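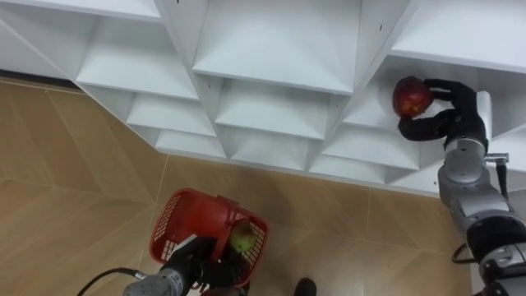
Workshop > Notebook > Fruit shelf

March 27, 2025. The Honevari unit is up, and I have stopped apologizing to it. My case all along has been that a fruit display should give each piece its own compartment, and Girish's case has been that we own bowls. He has a point on price. But a red apple at the front lip of one of those cubbies looks like it costs three times what it did at the store, and all that matte white does the selling for us. The screw holes in the dividers still show. I have a tub of filler and no excuse.

Girish Malhotra wants it written down that the Arnaud panels were his pick. Fine. They were also 18 mm too long, and I cut them. 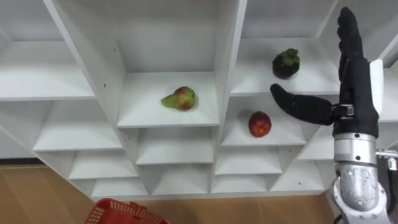 Notebook 4, p. 160

The pear is my problem child. It won't stand, so it goes on its side, neck to the left, and I've decided this is elegant. The mangosteen in the upper right does much better: dark, round, wearing its own little green crown. Against white it reads clear across the shop. Left column stays bare until I hear from Pullura about the lip height. I asked in September.

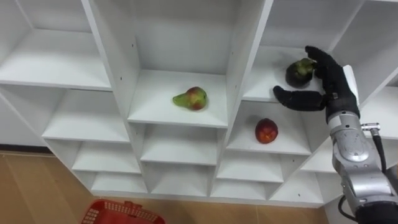 2 min read

Note on spacing. The pear sits well back from the front edge and I like it there, with a bit of shadow under it. The upper right cubby wants its fruit closer to the front, or the divider hides it from anyone coming in by the side door. Try both with the shop lights off before we argue again.

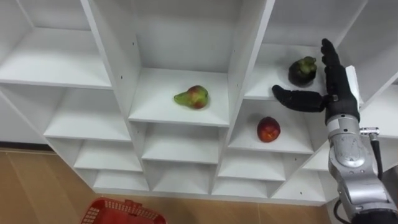
Pear, mangosteen and apple, one to a shelf.

Still to do: fill holes, sand the long lip, find out who keeps eating the stock. The Mokesik quote came to 737 for a second unit. Girish laughed for a while.

Recent entries
Filler test, white on white
Why the lip is crooked
Bowls: a rebuttal (G.M.)

Comments
gm: Bowls hold more fruit.
benchtwo: Did the pear roll?
gm: Ask it. Also I'd pay 1000 to never sand that lip again.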